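4. Equipment Plan and Cost Allocation

The disassembly line at the Willems site was planned as a purchase of one robot cell and extended to two after the pilot. This section reports how the equipment list was drawn up, which items were bought and which were deferred, and where the first estimate was wrong. Costs of software development are excluded. Floor space and electrical service were already available at the site and are also excluded, although the second of these would be a substantial item in a building without three-phase power.

The budget was organized by task. A conventional list starts with the arm, which is the largest single quotation, and treats tooling as a percentage added on top. We found that this percentage could not be defended for computer disassembly. The arms offered by the two bidders, Sandden and Bonum, differed little in reach, payload or price, and either would have met the requirement. The tooling, fixtures and sensing differed a great deal, and those lines determined how many of the target operations the cell could attempt. Each operation (drive removal, memory removal, cable release, carrier insertion) was therefore assigned its own line with the tools and fixtures it required, and shared items were entered once under a common heading.

Cable release set the tooling requirement. In a desktop case the drive cannot be withdrawn until its data and power connections are free, and the space available for this is limited by the drive cage on one side and the motherboard on the other. Finger width and the position of the wrist camera had to be specified together. A camera mounted far enough back to clear the cage wall sees mostly gripper; one mounted further forward adds width at the point where width is least available. The purchase specification settled on a close mount and accepted the occlusion.
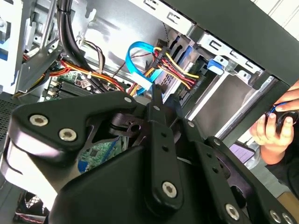
Figure 1. Wrist camera view with the gripper inside an open desktop case. A blue SATA data cable and colored power wires lie in the working area.

The specification asked for finger links that could be changed without recalibrating the gripper. Sandden offered this as standard. Bonum offered it with an adapter plate that moved the tool center point forward, and the bid was marked down for the added length. The adapter was not itself expensive. Its cost would have appeared in the working volume, where the arm would have needed to be raised on a taller pedestal to keep the same approach angles into the case. The pedestal had already been ordered, and the supplier would not take it back.

4.1 Fixtures

Full cases are a poor basis for repeated trials. They vary in layout, they wear at the latches, and a person must reset them between attempts. We therefore divided the fixture budget between whole machines, obtained as scrap at negligible cost, and a flat test panel that presents the mating features of several components on one plane. The panel was designed in house and made by Moltesik. One panel was quoted at 765 USD including two revisions of the socket geometry. Further revisions were charged separately, and this clause should be read with care by anyone placing a similar order, as the first set of sockets rarely fits.

Four panels were ordered. Two were assigned to the cells, one was kept as a spare, and one was sent for measurement and then used for training operators. In retrospect the spare was justified and the training panel was not. Operators learned faster on the cell, and the fourth panel spent most of the project in storage.

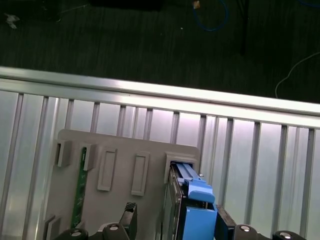
Fixture spacing has budget consequences that are easy to miss at the drawing stage. When sockets are placed close together, one panel carries more tasks and fewer panels are required, but every gripper approach must then be checked against the neighboring features. When they are placed far apart, the panel grows and the arm works nearer to its limits. Our layout leans toward the dense arrangement. With the drive caddy clasped at its blue handle and the rail seated in the bracket at the upper right of the panel, one finger is working on the side facing the nearer raised frame, and it is the gap on that side which fixes how far the gripper may open. A wider opening would have allowed a cheaper gripper with coarse stroke control. The narrow one did not, and the difference in price was larger than the cost of a second panel.

This trade was not visible in the first estimate because grippers and fixtures had been entered under different headings and were reviewed at different times. We recommend that they be reviewed together. A simple method is to list, for each operation, the free space on both sides of the part at the moment of insertion and at the moment of release, and to attach this table to the request for quotation. Bidders in our case responded to the table with more specific offers than they had given to the written requirement. Sandden withdrew one of its two proposed grippers after seeing it.

The panel is mounted vertically. A horizontal mounting was considered and would have saved the cost of the bracket plate, but it would also have allowed parts to rest in their sockets under gravity when only partly inserted. Success rates measured on such a fixture are of little use in planning a line where the drives may be presented in any orientation.

4.2 Sensing

The sensing line covers wrist cameras, fixed cameras, mounts and cables. Wrist cameras were bought in small quantity from general stock and were treated as consumables. The mounts were a larger expense than the cameras. Each mount had to be redrawn when the finger links changed, and the redrawing was done by the same engineer who maintained the grippers, so that a delay in one became a delay in both.

Lighting was left out of the original plan. Polished metal inside computer cases and in the cell structure returns strong highlights, and exposure settings chosen for one surface are seldom suitable for another. We had assumed that room lighting would be sufficient.

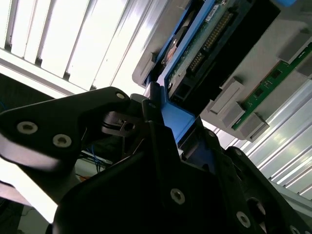 A diffuser for the overhead fixtures was priced during the second quarter of operation and then deferred in favor of a software exposure setting for each task. This was the cheaper choice at the time. Whether it remains so depends on the number of tasks, as each new part requires its own setting and the time to establish it. For a cell expected to handle more than a few part types, we would now enter diffused lighting in the initial budget and would place it above the second fixed camera in priority.

Cable management inside the cell was likewise underestimated. The quotation from Sandden included a dress pack for the arm but made no provision for the lines serving the wrist camera. These were routed by hand, and the routing was changed whenever the mount was changed. The material cost is trivial. The labor was charged to maintenance, where it made the maintenance line appear worse than the condition of the equipment warranted.

4.3 Lead Times and Spares

Delivery dates affected the plan more than unit prices. The arms arrived on schedule in August. The replacement finger links, which were ordered on the same day, carried a quoted lead time of 45 days, and no trials involving contact with the case wall were permitted until a second set was on the shelf. This rule was imposed by the site and was reasonable, given that a damaged finger would have stopped the cell for the same period. It should have been known when the schedule was written.

We subsequently set a minimum stock for each item according to its lead time and to whether its absence stops the cell. Finger links, wrist cameras and camera cables fall in the stopping class. Panel sockets do not, provided that another task on the same panel can be run in the meantime, and this is a further argument for the dense layout described in Section 4.1. Drive caddies were placed in the non-stopping class at first and moved later. The plastic latch features wear with repeated insertion, and a worn caddy gives results that are difficult to tell apart from those of a worn gripper pad.
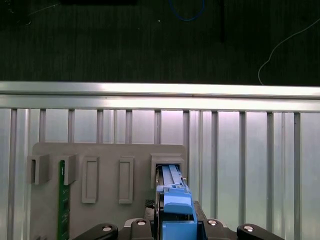

Donor parts were accepted as a source of caddies until variation between batches was found to affect the insertion task. A single batch of new caddies was then purchased, and each was retired after 50 insertions without inspection. Fixed retirement wastes some usable parts. It was still preferred to inspection, which required a trained person and a gauge that had not been budgeted. Retired caddies were passed to the removal trials in whole cases, for which their condition is less important.

4.4 Limits of the Plan

The allocation reported here applies to a site processing desktop machines with tool-less drive retention. Where drives are fixed by screws, a driver and bit changer must be added, and the second cell would probably be justified earlier. Labor rates and scrap values were held constant throughout the calculation. Resale of the arms at the end of the project was not assumed, although Bonum had offered a buyback clause that, had its tooling been acceptable, would have lowered the net cost of its bid below that of Sandden.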